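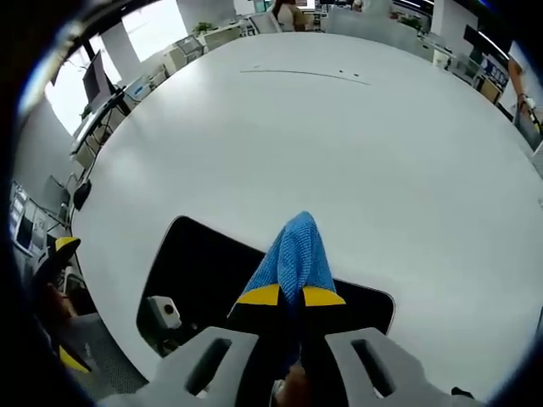

4.2 Why people back an outsider: what the interviews say

We went back to the Brorkbridge transcripts for this part. 34 people, all of them had voted for a Rorus list candidate at least once, most had voted for somebody else before that. Interviews ran up to 90 minutes. Coding scheme is the same as section 3, with one extra label (neighbour talk), added in February after the first pass.

Money comes up early. Rent, the price of groceries, the mill closing. But it dosen't line up with the vote the way the older grievance work would have it. People with steady jobs talked about hardship too, usually someone else's: a son, a cousin, the family across the road. Liyanage, the wealthier suburb, gave us the angriest transcripts in the whole set. We did not expect that and have no tidy account of it.

Second, distance from government. Not ideology for the most part. Phone lines that ring out, a council office moved to Tumar and open half days, a form sent back twice. Respondents used the word "they" for council, parliament and the bank, often in one sentence, and coders disagreed on who was meant. We left these as a single code. Labour and conservative voters from past elections sound much alike here.
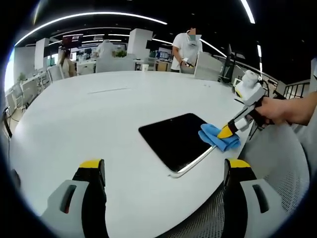
Figure 3. Tablet and blue cloth on a white table.

Third, fear. Harder to pin down. Crime was named often, local crime rarely. Several people said they felt safe in their own street and unsafe in the country, and saw no clash between the two. Television mentioned a lot, radio more than we'd have guessed. Online groups less, though people may under-report this (see limits, below).

Neighbour talk is the code we would keep if we had to drop the rest. Respondents heard about the candidate from someone they already trusted and the policies came later, if at all. One woman in Tumar could not name a single Rorus promise but could name who had put up the first sign on her road.

Limits. Small sample, one region, self-selected. The follow-up survey was planned for 100 households and only 20 came back, so we dont report percentages from it. Recall of past votes is shaky everywhere and is likely no better here. Non-voters are missing entirely.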